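Painting a dented white cabinet, primer or no primer?

gopi_lobo
April 24, 2023
Picked up a secondhand cabinet and want to paint it to match the hallway. Door has a few chips. Do I need to prime the whole thing or just the bad spots? Budget is 90 dollars.

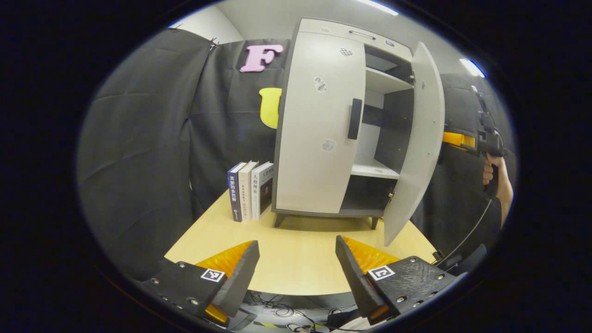
Left door has the chips, right one open

calleck_rekha
Prime all of it. Spot priming shows through the topcoat every time. Fill the deep one first and sand it flush.

leif.a
Disagree. I spot primed a dresser in January and can't find the patches now. Scuff the rest with 220 and paint.

calleck_rekha
What sheen? Flat hides a lot. In semi-gloss you'd see them.

leif.a
Eggshell. Fair point on semi-gloss.

sivap
Take the handles off before you start. Taping around them cost me nearly 95 minutes and the edges still bled.

gopi_lobo
Going with semi-gloss, so full prime. Does filler need to sit overnight?

calleck_rekha
Depends on the filler. Check the tub.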